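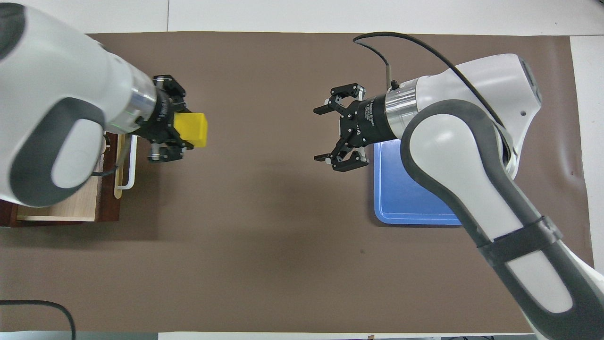 Papel kraft como protección de mesa: gramaje, fijación y muebles con cajón encima

Foro > Taller y superficies de trabajo > Protección de tableros
Hilo iniciado el 1 de septiembre de 2020

decha_jaidee escribió:
Mesa blanca de uso diario, cubierta de marrón casi por completo. Encima van un cajonero pequeño de madera con tirador metálico blanco, una bandeja azul de plástico y piezas sueltas, entre ellas un cubo amarillo. Datos: papel kraft de rollo, 46 g/m2, sin plastificar, cortado de una sola pieza.

Tres consultas:
1. ¿Merece la pena subir de gramaje?
2. ¿Fijación perimetral completa o solo esquinas?
3. ¿El cajonero va encima del papel o fuera? El cajón se abre muchas veces al día y temo que el mueble arrastre la hoja.

bj_plisbridge escribió:
46 g/m2 es papel de embalar. Sirve contra el polvo y los arañazos leves, no contra la humedad. Para un mueble que se mueve yo no bajaría de 80. Fijación perimetral, siempre. Con solo las esquinas se forma una onda en el centro en cuanto cambia la humedad del local.

kwokwai_chu escribió:
Discrepo en lo segundo. La fijación perimetral es la que provoca la onda: el papel se dilata y no tiene salida. Cinta en los dos lados cortos, largos libres. Tengo así una mesa desde marzo y sigue plana.

bj_plisbridge escribió:
Depende del sentido de la fibra. En rollo, la dilatación fuerte es transversal, es decir, hacia los lados largos. Admito que ahí conviene dejar holgura. Pero un borde largo suelto en la parte frontal se levanta con la manga.

kwokwai_chu escribió:
Se levanta si el corte queda a ras del canto. Dejando una franja de mesa a la vista no ocurre.

decha_jaidee escribió:
La franja ya existe, a izquierda, a derecha y por delante. Adjunto la disposición completa, con el cajón abierto.

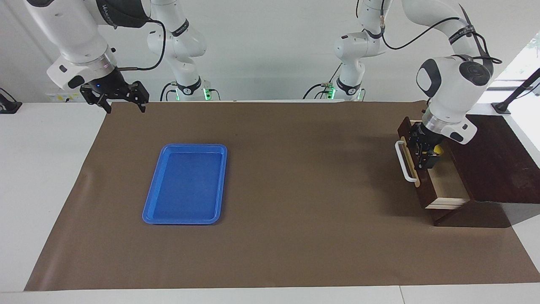
Cajonero en el extremo derecho, apoyado en parte sobre el papel. El cajón abre hacia la izquierda.

buppha_s escribió:
El problema está en el apoyo mixto. Un mueble con una parte sobre papel y otra sobre la mesa tiene dos coeficientes de fricción distintos. Al tirar del cajón, gira en lugar de desplazarse, y el giro es lo que rasga la hoja. O todo dentro o todo fuera.

bj_plisbridge escribió:
Todo fuera. Recortar el papel y dejar el mueble sobre el tablero con tacos de goma de 8 mm.

buppha_s escribió:
Fuera pierde la protección justo donde más roza. Yo lo pondría entero sobre el papel, con una lámina antideslizante Skuna debajo. Y revisaría las guías: si el cajón corre bien, la fuerza que llega a la base es pequeña. El interior parece madera clara sin acabado. Parafina en los laterales y en los cantos inferiores.

nima.sh escribió:
Parafina no, que atrapa polvo. Jabón seco.

buppha_s escribió:
El jabón es higroscópico. En madera sin barnizar no lo usaría.

nima.sh escribió:
En clima seco no he visto diferencia. Otra cosa: un cuerpo oscuro puede dejar marca en una superficie blanca si el tinte no está sellado. Conviene pasar un paño blanco húmedo por la base antes de apoyarlo en el tablero.

decha_jaidee escribió:
Resumen de lo que voy a probar: papel de 80, cinta solo en los lados cortos, mueble entero sobre la hoja con antideslizante. La parafina la dejo para después, para no cambiar dos variables a la vez. La prueba será de 600 aperturas, con una marca a lápiz junto a la base para medir el desplazamiento.

kwokwai_chu escribió:
Marca dos esquinas. Con una sola no distingues giro de traslación.

decha_jaidee escribió:
Correcto, dos esquinas. Publicaré la medida en este mismo hilo.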